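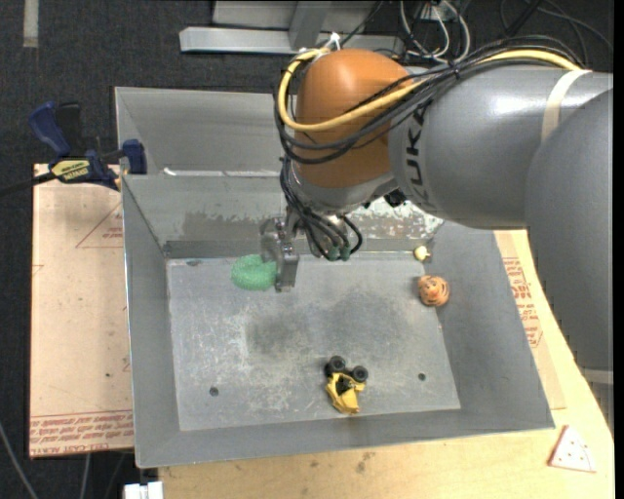

By the Itow toy desk | Last updated: September

Home | Toys | Kitchen | Reviews | Contact

We bought the Prisis small toy set for 19 dollars. My favorite is the tiger face, almost round, with dark stripes on the orange. The green foam ring is good for small hands, but foam keeps dust, so wash it often. The yellow car has black wheels and rolls straight on our floor. I give 3 stars of five.

Comments (2)

trorn74: My son only wants the tiger.

mapleroom: Does the ring float in the bath?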